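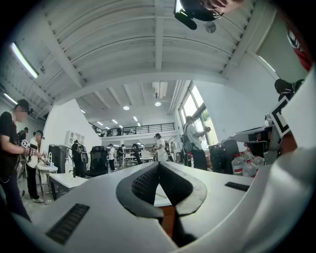

Nallow e-bike battery gets really warm on the charger, is the recall list wrong?

posted by brasanden_rider

Hi all, long post, sorry. I bought a used Nallow cargo bike in February from a shop over in Brasanden, and I love it, my kids love it, the dog loves it (he gets the front box). But the battery gets warm when it charges. I can still keep my hand on it, but it's a lot warmer than my old bike's ever got, and there's a faint smell like a new shower curtain.

So I went to the recall page and typed in my serial number and it says "not affected." Fine. Except the page says the bad packs stop at serial 1850 and mine ends in 2000, and the sticker on the bottom looks like somebody peeled it and put it back crooked. The shop says it's normal and that I should quit reading forums. The Nallow phone line kept me on hold for 49 minutes and then told me to email.

Am I being paranoid? I charge it in the hallway by the front door and I've started waking up at night to go check on it. Also, if I do want a new pack, is the Skernine one any good or should I stick with the original?

wattsleft

You're not paranoid! Please stop charging it tonight, and get it out of the hallway, that's your way out of the house if something goes wrong. A little warm is one thing, but warm plus a smell means you unplug it and leave it unplugged. I had a pack on a different bike that smelled sweet for a week and I kept telling myself it was the carpet. It was not the carpet.

About the sticker: there should be a second number printed on the label inside the key slot (you need a flashlight and some patience). If the 2 numbers don't match, somebody swapped the case or the label, and the recall page can't tell you anything. Don't open the pack to look for more. Take pictures of both labels and email those to Nallow, and put "smell while charging" in the subject line. I got an answer the next morning doing it that way, after weeks of nothing. File a report with the consumer safety people too, it takes ten minutes.

And don't put the old one in the trash. Call your local hazardous waste place first and tell them it might be damaged, mine wanted it brought in a certain way.

tinbasket

mine gets warm too and its been fine for years. probably the charger. try a different outlet

llewellyn_st_bikes

Please don't go by the one above. Another outlet won't fix a bad cell, and swapping in some random charger can make things worse.

I fix bikes on Llewellyn Street and I see a lot of these. On the Skernine question, I've put a few of them on Nallow frames and they fit okay, though the lock needs some wiggling and the range reading on the display is off. My own preference is the original pack, bought new with a receipt, mostly so that there's somebody to yell at later. Whatever you get, make sure it's sold for your exact model and use the charger that's made for it. I'd ask the shop for your money back on the battery as well. If they sold you a relabeled pack, they know it or they should. Get it in writing if they say no.

14 comments | 6 shares

Get our best answers by email once a month. Sign up | No thanks

We use cookies to keep you logged in. Accept | Settings

Contact us | Copyright, all posts belong to their authors | Back to top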